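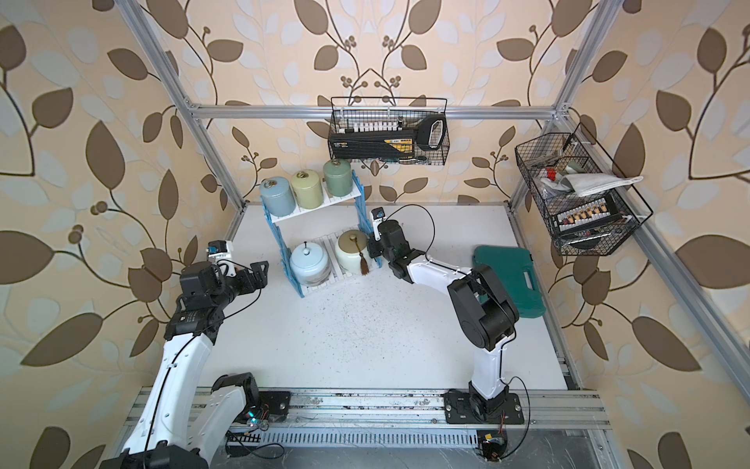

Home | Archive | Fixtures | Join the list

Re: Wednesday sparring and the Delorme show

Hello all,

Thanks to Jolien for getting this going, and sorry for the slow reply - I've been chasing medical cards all week and my kitchen table is buried.

Jolien Desmet wrote:
> Are we still sending four to the Delorme show? My lad has
> been told 18 minutes of sparring on Wednesday and I want
> to know who he's in with before I let him loose.

Yes, four, all being well. Your lad is in with the two from Skomeo, both about his weight and very well mannered, so please don't fret! It'll be six threes with a proper rest in between, and I'll stop it early if anyone looks tired.
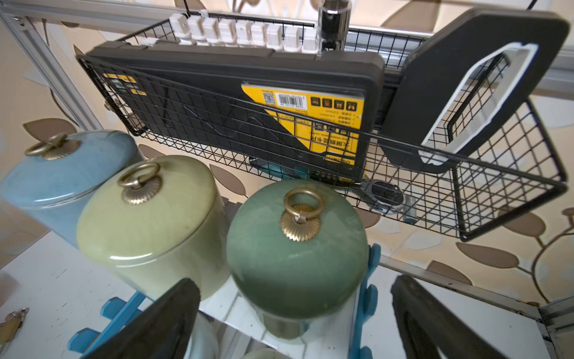

Wativport Amateur Boxing Club - Seniors and Juniors

Weigh-in is at the Fillance hall and they do like people to be prompt, so let's be there early with cards in hand. We can take up to 30 supporters on the coach, and I'd dearly love to fill it, it makes such a difference to the youngsters hearing a friendly voice or two. Names to me please, and say if you need picking up from the station end.

Gumshields, everyone. Boiled and fitted beforehand, please.

All the best to you and yours

3 replies | Share | 1259 views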